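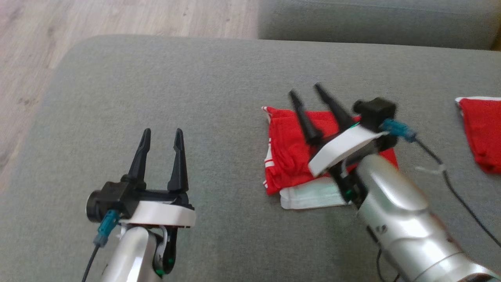
Why must a football shirt cost so much every season?

My club, Plingate, changes its kit each August. The colour stays the same, only the collar moves a little, and parents must pay 40 pounds again. For a family with two children it is a serious sum.
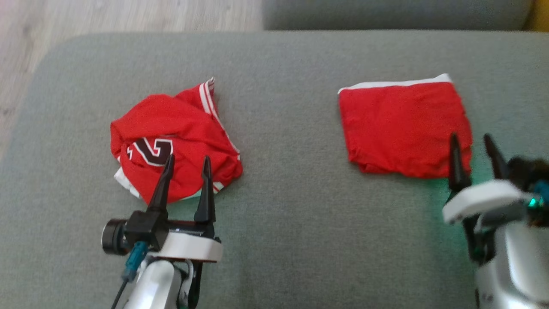
I do not say that clubs are greedy. They have rent to pay, and the supplier, Vitetti, also wants its part. But a child grows in January too — the shirt is small before the season ends.

I would keep one design for five years. Then an old shirt could go to a younger player, and I think most parents would agree with me.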